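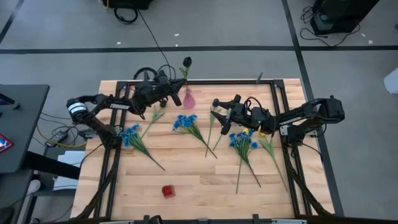

Can you see the tiaras up close at the Kosa House open day?

You get within arm's length of them, with only the glass in between, and the guards are happy to let you linger.

I have loved royal weddings since I was small enough to wear a pillowcase as a veil, so when Kosa House opened its celebrity and royal wedding show to the public on August 14, 2026, I was in line before breakfast. The show fills the old ballroom floor with 47 gowns, plus a side room for the jewelry, and I could have moved in!

The first thing you meet is a satin dress from the thirties with a train so long it turns a corner. After that come the movie star weddings (tea-length, short gloves, tiny hats), and then a whole wall of engagement announcements from old magazines. I read every single one. My favorite was a couple who told the reporter they'd met over a broken elevator and then refused to say another word.

At noon Damián Beltrán gave a talk on repairing lace. He spent 97 hours on one sleeve – one sleeve! – and passed a practice piece through the rows so we could feel how light it was. Somebody asked whether brides ever ask for their gowns back. They do, he said, and usually just before a daughter's wedding.
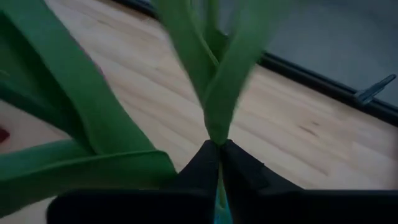 Long green leaves, held tight.

Lunch was at the Maldonado across the courtyard, where the almond cake is worth the wait. Then I went back in for the tiara room, which was much quieter by three. The smallest one is barely wider than a headband, and I kept going back to it.

Tickets are timed, and the coat check is down the stairs to the left. Bring flat shoes, the ballroom floor is slippery. The catalog runs to 104 pages and I read most of it on the train home.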